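November, late, and my thumb hurts.

The gripper let go of the battery door again tonight, only this time it did the opposite of letting go and closed on me. Full force, no command, 2 in the morning. I had the left hand in there picking lint off the pad -- power on, naturally, the thing I have told Paraskevi Kourkoulas never to do at least once a week since spring. She will be delighted. The nail is already going an interesting color.

So I sat on the edge of the bed and read back through the log with the good hand. 1,749 cycles since the last reset, all dull, and then a position reading that jumps from wide open to nonsense in one line. The controller believed it. It thought the jaws had sprung past their stop and did what it was built to do, which was bring them back in. Clumex calls this "recovery behavior." I have other names for it.

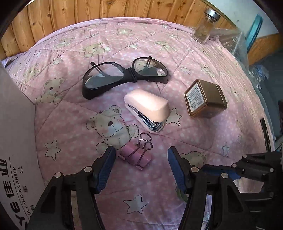
**Covwood Manipulation Club -- Grasping & Small Objects**

The binder clip was next on the list, then the stapler, then the glasses, which I have been dreading because of the cord. None of them got a turn. I did eleven minutes of swearing and a bag of frozen peas.

My guess is the encoder cable. Paraskevi Balaskas rerouted it past the hinge after the Skostier demo, and it gets a little pinch whenever the jaws open all the way. She'll say it's firmware. She said it was firmware when the plug had fallen out of the wall. I wiggled the cable with a pencil (a pencil! I can learn) and got the same jump 7 times, so I'm feeling fairly smug for a person who can't button his shirt.

Force limit is at 250 in the config, and I have no memory of setting it that high. The file says I did. Past me was apparently hoping to crack walnuts.

To do before anyone touches it: new cable, longer, outside the hinge. Limit way down. Ask Tzanetos whether they still sell the stop button with the long lead, the one I called too expensive.

Typing this without the left thumb has taken forever, and every space is the right one's doing. Peas are thawing. Bed, once I clear it off.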